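Windalitz Program Update: Demonstration Recording at Wirncombe

24 September 2021

The Windalitz program has completed its first full month of recording at the Wirncombe site. The purpose of the work is to gather examples of ordinary two-handed tasks, performed by people using hand-held grippers, from which a learning system can later be trained. The site now has 600 accepted recordings, drawn from 54 tasks. Most concern small household containers: opening, closing, sorting and putting away.

Boxes with lids and latches have taken up much of September. They call for both hands to work together, and small differences in approach matter a good deal to the finished set. Operators are asked to work at their natural pace and to vary the starting position of the box between recordings.

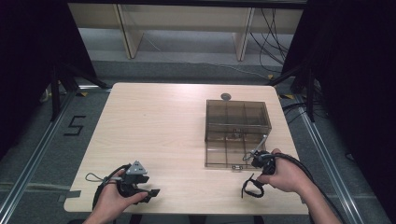
Caoimhe Doherty wrote in response to the August update that natural pace should be defined more closely, as her own recordings grew faster through the afternoon and she doubted that the early and late ones belonged together. The program office agrees in part. Session order will now be stored with every recording, and operators will change task after 4 sets.

Recordings in which a latch slips or a lid falls shut will no longer be discarded. They will be labeled and kept in a separate group — the Murthy team has asked for them in order to study recovery from errors.

Review of the September material is being carried out in Lirnano, the program's labeling tool. Sites wishing to propose tasks for the next round should send a short written outline to the program office, listing the objects required and the intended start and end positions.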